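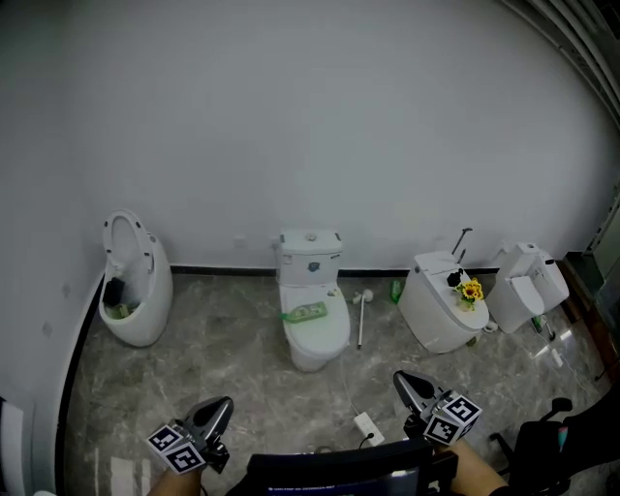
About us

Hello, I'm Halyna, and Brinura is my bathroom shop. Well, mostly a toilet shop, if I'm being fair to the stock! We do sell basins and the odd mirror, and Taras will happily order you a bath if you twist his arm, but toilets are what people come to us for and toilets are what we like talking about.

I started out behind the trade counter at a plumbing merchant's in Britgate. I was there for 4 years, and I spent a good part of every day on the phone to people who had bought a toilet from a tiny photo and now wanted to know why it stuck out so far, or why the seat felt like sitting on a dinner plate. You really do need to stand next to one. You need to lift the lid, look at how the seat sits when it's up, crouch down and have a nose round the back (everyone feels silly doing this, please do it anyway). So when the lease on the old Shevchuk building came up I took it, and we opened in July with white walls, a grey tiled floor and not much else.

The way we show things hasn't changed a great deal. The toilets stand on the floor with plenty of space between them, so you can walk up to one without bumping into the next. We keep ordinary two-piece ones with a tank and a push button on top, and I will defend them to anybody. They're simple and your plumber already knows how they work. Then there are the smart ones, the smooth tapered sort and the taller, squarer sort, and the egg-shaped one that children always want to hug. People tend to come in sure they want one kind and go home thinking about another, and that's fine by me.

A quick word on smart toilets, as I get asked the same thing by nearly everyone. Yes, they need electricity. If you're doing up a bathroom, talk to your electrician before the tiler starts, and bring us a rough sketch of where the pipes come in. I've drawn over more envelopes and shopping receipts than I can remember. We're glad to look at your sketch even if you haven't decided to buy from us.

Who you'll meet

Taras Hrynyshyn is our fitter. He trained as a heating engineer and came over to bathrooms when his knees were younger, as he puts it. He does all the home surveys himself and he'll tell you if the toilet you love won't go in the space you've got.

Evelien Verstraete looks after orders and deliveries, and she's the voice on the phone most mornings. If you've had a polite but firm message asking you to measure your doorway again, it came from her.

Leandro Salcedo runs the little care course, which began as a favour for a neighbour and has rather got out of hand. It takes 2 hours and it covers cleaning: what to use on a glazed bowl, what to keep well away from a plastic seat, how to get a brush up under the rim, and how to wipe down a smart toilet without soaking the parts that shouldn't be soaked. Holiday-let owners come, and new cleaners, and quite a few people who have just moved into their first flat. More than 298 people have been through it now and I still learn something when I sit in at the back.

And me, of course. I do the buying and the window, and I make the tea.

We don't do sales patter and we don't do countdown offers. The price on the ticket is the price, fitting is quoted separately, and if you only want a new seat or a flush button we'll find you one without trying to sell you the whole bathroom. Spare parts live in the back room and Evelien knows where every one of them is - I don't, so ask her first.

Finding us

We're at Unit 2, Bimorbridge Road, with parking round the side. The door is the one with the green handle, and it sticks, so give it a good push. You don't need an appointment to look round, only for a survey or the care course. Bring your measurements if you have them, bring the children, and wear something you can crouch in!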